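Home Notebook Entries Search Older Newer Log in

18 November 2021

Desk + shelf corner, storage tidy. Cont. from the Minby page.

Goal today: get the small stuff off the desktop and into the drawer, settle what lives on the white shelves. Left over from May, when we moved the shelves in and just shoved things wherever they fit.

Drawer first. Inside depth OK for pens, tape, the Kukness notepads. Umbrella is the awkward one – curved handle. Tried it on paper before touching anything: diagonal, handle to the back left corner. Should leave room in front for one flat tray. If it doesnt close, plan B is a hook under the desk.

Shelf unit. Lots of open cubbies, most too small for binders. Decided:
- top rows: stuff we hardly touch (Riihimäki manuals, spare labels)
- middle: daily things
- low: plant and the small decorative bits, nothing heavy

Cardboard box with the blue label is still on the floor, leave until the cubbies are sorted. Then flatten it.
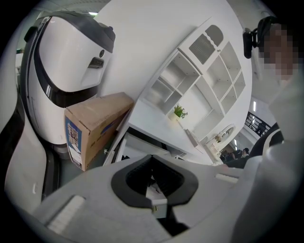 Charalambos Rallis: I'd keep the plant off the low shelf for good. Water drips into whatever is under it, we lost a whole stack of Drollia forms that way. Put it on the desk with a saucer and use the low cubby for paper.

Fair. Plant goes on the desk then, saucer to find. Changed the list. Paper in the low cubby, but not the bottom ledge, the mop gets there.

Measured the drawer again, got 29 cm usable to the front of the runner block. Had written 11 in the old page, no idea what I was measuring – crossed it out. Umbrella has to be folded and strapped or it catches on the lip when you push the drawer in. Write that on the inside of the drawer front.

Order of work, so whoever does this next doesnt have to guess:

1. Pull drawer all the way out before loading. Half open and you end up wedging things in sideways.

2. Plant and book stay on the desktop. Plant toward the drawer side, book flat over on the right, nothing stacked on it. Keep the middle clear for writing.

3. Umbrella, folded, in before the tray. Handle goes to the back left. Don't force it, turn it and try again. Check the drawer slides freely befor adding anything else.

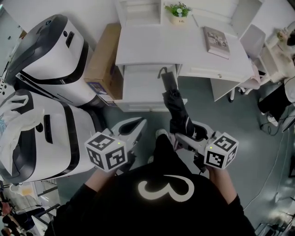 4. Tray last. Pens left, tape right. Close slowly the first time and listen for scraping.

5. Box: empty, check the flaps for loose labels, flatten, out to recycling.

To buy: saucer, 80 mm hook (for plan B), pack of 500 small labels – the old roll is nearly done.

Still open: what to do with the little round mirror-looking thing on the ledge. Ask before moving. Cubby labels next time, I ran out of roll and patience.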